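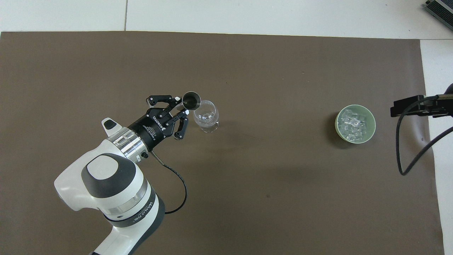 A small metal jigger tipped over a wine glass. The liquid in the glass is clear. But is it water?

Is It Really Water? How to Think Like a Doubter

Look at the glass in the photo. What's in it? Most kids say "water" straight away. Maybe it is. But how do you know? Lemonade that has gone flat is clear. White vinegar is clear. Salty water looks just the same as water from the tap. Your eyes can tell you the colour of a liquid, and that's a pretty small part of the story.

(Please don't find out by tasting. If you don't know what a clear liquid is, ask a grown-up.)

What is a jigger?

A jigger is a little measuring cup, often made of metal. The one in the photo is stainless steel and shaped like a cone. People use jiggers to measure small amounts of liquid when they mix drinks, and they work just as well for juice and cordial as for grown-up drinks.

How much does a jigger hold? Be careful here, as lots of books and websites will give you one number as if every jigger in the world were the same. They aren't. Jiggers come in different sizes. Some have lines inside to help you and some don't. If you want to know how much yours holds, fill it and pour it into a measuring jug you trust.

And why do you trust the jug? Good question. Keep asking it.

The cone trick

Try this one on your family. If you fill a cone-shaped cup halfway up its side, is it half full?

It sounds right, but it's wrong. A cone is skinny at the bottom and wide at the top, so most of the room is up near the rim. In a cone that comes to a point, filling to half the height gives you only one eighth of the liquid! A real jigger usually has a flat bottom inside, so your answer will be a bit different, but the halfway line will still fool you.

Don't take our word for it. Test it.

You will need:
a cone-shaped cup (a paper one is fine)
a measuring jug
a teaspoon
water
a tray to catch spills

Stand the cup in a mug so it won't tip. Mark a line on the outside, halfway up. Spoon in water until it reaches the line, and write down how many spoonfuls you used. Keep going to the rim and write that down too. Then do the whole thing 3 times. If your answers don't match, which one is right? Maybe none of them. Was every teaspoon really full?

Does a wine glass do the same thing?

A wine glass has a round bowl, and round bowls are tricky in their own way. Looking down from above makes it hard to judge how deep the liquid is. Crouch until your eyes are level with the top of the water, then look again. Did you change your guess?

Something to argue about at dinner

Which holds more, a tall thin glass or a short wide one? Get everyone to choose before you measure. Anyone who says "it's obvious" has to do the pouring.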